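Ralness Gravel Series: progress report to the Hviid Fund
September 30, 2018
Prepared by Maximiliano Paredes, ride coordinator

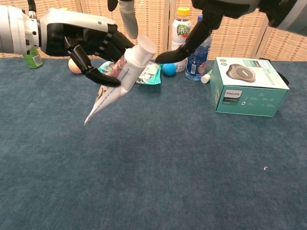 What a summer it's been! When we last wrote, in June, we had a route on paper and a lot of crossed fingers. Since then we've run both of the rides your grant paid for, and 552 riders rolled out across the two of them, plenty of them on a gravel bike for the first time.

The Plasley loop went first. We had wanted to use the old quarry road, but the landowner asked us to stay off it during lambing, so Védís Vestergaard redrew the middle section through the forest (it's a better ride, and we're keeping it). The Olard overnighter was the hard one: rain until midnight, a headwind all the way home, and riders still asking at the finish when they could sign up again.

Spending

The loaner bikes took the biggest share. We bought 17, all with wide tires and low gears, and they were booked out for both events. We're over budget on spare tubes and brake pads and under on printing, as most people loaded the route on their phones.

Still to do

We need 3 more trail signs on the Olard descent, where a few riders missed the left turn at the bridge. The county has the permit request. Védís is also writing up the night checkpoint plan, which was too thin this year: one tent and one stove wasn't enough for a crowd that cold and hungry.

The final accounts will follow once the bike shop sends its last invoice. Come ride Plasley with us next year, we'll save you a loaner!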